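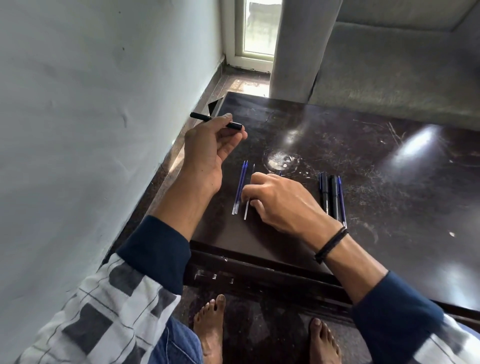
Home-built pen assembler moves to hand trials at Koltitz workshop

A small group of hobby builders at the Koltitz shared workshop has started the hand-assembly stage of Sorrentino, a tabletop machine meant to put ballpoint pens together without help.

The project began in August with a second-hand motion frame and a set of printed grippers. Its aim is modest. The finished machine should take a barrel, a refill and a spring from separate trays, join them and drop the pen into a box. The group has set a target of 600 pens an hour, a long way below what a factory line manages but enough for the local clubs and schools that have asked for them.

Before the grippers are allowed near a refill, the builders are working through the job by hand at home and noting how each part is held. Members take apart ordinary pens, put them back together and write down which finger does the turning, where the refill tends to catch and how far the barrel has to be tilted before the parts slide home. The notes are then turned into moves for the machine.

The group says the refill is the hardest part to deal with. The tubes are light and roll easily, and a small error in angle at the mouth of the barrel stops them going in. In an early run on the bench, Sorrentino seated 21 refills out of 68. Most of the failures came from the gripper closing on the tube too close to the tip, which left it free to swing.

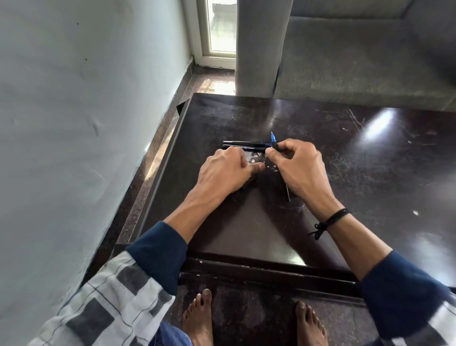 A new pair of gripper fingers with a shallow groove along the inside has been printed and will be fitted next. The groove holds the tube further back and keeps it straight – at least in the first checks on the bench. A short funnel may also be added over the barrel to guide the tip in.

Springs are being left until later. The builders tried shaking them out of a cup one at a time, but they tangled, and a feeder made from a coiled strip of plastic is now being drawn up. For the time being springs will be loaded by hand from a row of slots at the side of the machine.

Control software comes from Raturance, an open project already used at the workshop for a label printer and a small drilling table. The group has written its own add-on, called Tondotine, which lets a person enter a list of hand positions and play them back slowly, one step at a time. It runs on an old laptop and can be stopped with a foot switch.

The builders plan a run of 1,000 pens once the new fingers and the spring slots are in place. Any pen that does not write will be opened up and the fault recorded. Drawings for the gripper and the add-on will be put on the workshop's shared drive after that run, along with the parts list.

The workshop is open to members in the evenings from 6.30pm. Anyone with spare click-top or capped pens, working or dried out, can leave them in the tray by the door.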